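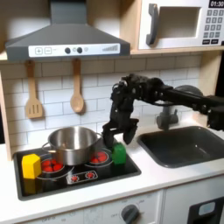

Play kitchen check – what I look at and what I wrote down

I do this twice a year, once in November and once in summer, and this one is from 29th July. It started as a scribble on the back of an envelope and Busisiwe Potgieter, who runs the playroom with me at Witodport, kept asking for a copy, so now it's typed up. Use it for your own if you like! Ours is a wooden one with the white and gray fronts, but most of it works for any play kitchen.

Key: OK = fine, WATCH = look again next month, FIX = do it before the kids are back in.

FRAME AND PANELS

Stands level, no rocking – OK
I push from both front corners and then lean on the counter a bit. It used to wobble terribly on the old rug. On the bare floor it's solid.

Fixed to the wall – OK
Strap is tight, screws haven't backed out. Please don't skip this one, even if your kitchen feels heavy. Kids climb.

Side panels, splinters and rough edges – WATCH
Run your whole hand down the edges, front and back. I found one fuzzy patch low down on the left side panel, nothing that would catch a finger yet. I gave it a quick rub with fine sandpaper and I'll feel it again next month.

Visible screws and caps – FIX (done)
Two of the little caps had gone missing around the back. I pressed in new ones from the spares bag. I never did find the old ones, which bothers me, because a cap that size is exactly what a toddler would put in their mouth. I've been under every piece of furniture in that room.

HOOD AND UTENSILS

Hood firmly attached – OK
Pull gently down and then toward you. No give at all.

Knobs on the hood – OK
These are the two round black ones in the middle of the control strip, and they get twisted more than anything else in the whole kitchen (the fan is always on full, apparently, we are always burning something). I give each one a good tug. If a knob comes away in your hand, it would have come away in theirs.

Printed strip, peeling – OK
The plus and minus and the row of bars that get taller are all still readable. I check with a fingernail at the ends, where a sticker or a print would start to lift.

Hanging utensils – WATCH
The slotted spatula and the spoon are both wood, and both have been chewed at some point in their lives. No cracks. I look hardest at the slots in the spatula, as the thin strips between them are where I'd expect it to split first. The spoon has a slightly furry rim, so that got sanded too.

Hooks – OK
Nothing sharp sticking out. Crouch down and look from kid height, you see different things from down there.

MICROWAVE AND SHELF

Shelf holds – OK
I press on it with my flat hand. Busisiwe says I should hang off it, and I have told her no.

Microwave handle – OK
The dark gray vertical one. Tight top and bottom.

Window and inside – OK
Wiped out. I found raisins. Mabuza wipes for this, they don't leave it sticky.

Keypad and display – OK
Display says 01:30, so lunch is nearly ready. Numbers on the keypad are all still clear.

COUNTER AND STOVE

Countertop – WATCH
White shows everything, so it's easy to check – small mercy. There's a crayon shadow that won't shift, and I've stopped trying. What I'm looking for is chips or anything puffing up where water has gotten in, and so far nothing.

Stovetop lying flat – OK
Run a finger around the edge of the black part. If it lifts, little fingers will get under it and then it's gone in an afternoon. The red burner circles look good to me.

Pot – OK
No dents with sharp edges. I check inside too. You'd be surprised what goes into soup.

Tile wall – OK
Wiped down with warm water and a drop of Nirnico soap. No lifting at the corners.

WHAT I STILL HAVE TO DO

Four things on the list: feel the side panel again, feel the spoon again, look at the counter again, and buy more screw caps. I got the last lot in a Tosta repair kit and there are almost none left in the bag.

Total time was longer than it should have been, mostly the raisins. If you use this and find something I don't check, write it on the sheet by the sink and I'll add it before the November one.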